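Robot Learning Lab, Partington Hall
Week 13 handout: Showing a robot what you want
Last lecture before the break, Wednesday, December 19, 2018

Where we are

Up to last week every motion our arms made was one we wrote down. We picked waypoints, set speeds, tuned the grasp force and ran it. You all saw how well that goes when the table is bare and the part sits in its fixture, and how badly it goes when someone bumps the table. Today we start on my favorite topic in the whole course: getting the motion from a person. You do the task, the robot keeps a record, and later it tries to do the task on its own from what it kept. I still get a kick out of this every single time.

Read chapter 6 of the course notes before the January labs. The math there is light. The vocabulary matters more, so some of it is repeated below.

Two ways to show a task

Hand guiding. You take hold of the arm and move it through the task. The motors go slack enough to let you, and the joint encoders log where you went. It feels natural right away and you need no extra gear. The trouble is that your own body is in the way of the cameras, and you tend to push harder than the robot ever would. Hand guiding also gets tiring with a heavy arm, and tired people give jerky demonstrations.

Remote control. You stand or sit back and drive the arm through something else: a 3D mouse, a pair of handles, or a smaller copy of the arm (the "leader") that the big one (the "follower") copies joint for joint. We use the Jomura leader set in the lab. What you gain is a clean record, with the commands and the camera views lined up in time. What you lose is touch. You won't feel the object squash or slip, so you have to learn to see it, and most people need an hour or so before they stop crashing into the table. Be patient with yourself!

What gets recorded

Each demonstration is one file. In it you will find joint angles, gripper opening, the operator's commands, and video from the cameras, all with time stamps. The wrist camera earns its keep in close work because it travels with the hand. Just before a grasp, it gives you a view of the two fingers and whatever they are closing in on, at a distance where a few millimeters really show.

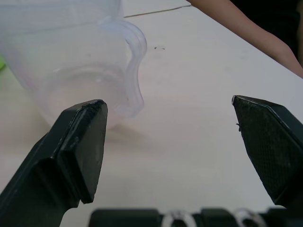

Figure 1. Wrist camera view, with the gripper open and a clear plastic measuring jug beyond the left finger.

Clear plastic is a wonderful teaching object for this unit. Look at how much of the table comes straight through the walls of the jug. A depth camera may well report the table behind it and skip the jug altogether, and an edge detector will find the rim lines inside as happily as the outline. You can make out the jug because you know what jugs look like. The robot has to pick that up from examples, so your examples need some variety in them: turn the spout a different way, move the jug, change the lights.

Notice also that the operator and the learner do not always see the same thing. If you drive the arm while looking over the top of it, you are using information that the wrist camera never had. Your demonstration can be perfect and still be impossible to learn from. Try a few runs looking only at the monitor. It's humbling, and also a lot of fun.

What makes a good demonstration

Go slow near contact and at a normal pace everywhere else. Long pauses are poison. If you stop to think with the arm hanging in the air, the learner sees a stretch of data where the right thing to do is nothing, and it may copy that and hang there forever. Plan first, then press record.

Small fixes are welcome. When your approach is a little off and you correct it, keep the file, since those corrections teach the robot how to get back on track. A dropped object or a hard knock goes in the "failed" folder. Don't delete it. We'll want it in the second half of the unit.

Agree with your partner on a style. If one of you grips from the side and the other from above, the learner may split the difference and close on air.

How much data?

For the Vemlow pick-and-place set, about 300 demonstrations were enough for decent results. Your groups will record 19 each on one task, then we pool them. Expect your own set alone to give you a robot that works in the middle of the table and gets lost near the corners. Write down where it gets lost, with a sketch.

For January

Sign up for a slot at the Firkham bench (3 people per slot). Bring the task sheet with your start and end conditions filled in.

Questions to chew on over the break:
How would you show a task where force matters more than position, like wiping?
What would you add to the recording if you could have one more sensor, and where would you put it?
When should a person take over from a robot that is halfway through a task, and how would that takeover be logged?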